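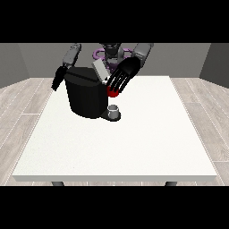
Mavis Kasprzak told us on the ride over that we should wear old shoes, that the finishing shop at Hanell would be the best part, and that anyone who skipped the soup at lunch would be sorry. She was right about the shoes and the soup, and I'm still making up my mind about the finishing shop, because I liked the lumber yard so much.

Hanell makes tables and floorboards in Jultham, in a long brick building by the river, and once a year they let the public wander through. I went on 2023-04-14 with my neighbor Paloma Mercado, who is redoing her dining room and had brought a tape measure and a whole page of questions. There were 53 of us on the morning tour, so we were split up, and our half started outside among the stacks of ash and maple. The boards sit there with thin sticks between them so the air can get through, and the smell – sweet, a little like cut apples – followed us all the way indoors.

Our guide was Sylvain Roussel, a very patient man. He let us run our hands over a sanded board and then over the same board after one more pass, and I could hardly believe the difference. Paloma asked him whether a pale top shows every coffee ring. He said it does if you leave the cup there overnight, and that his own table at home has 9 of them.

The saws were loud (they hand out earplugs, take two pairs), and the packing room was a bit of a squeeze. Lunch was bean soup and dark bread in the canteen, with seconds for whoever wanted them. Paloma came home with three floor samples and a catalog, and she is leaning toward the lighter ash. They open the doors again in September, and you can sign up at the front office.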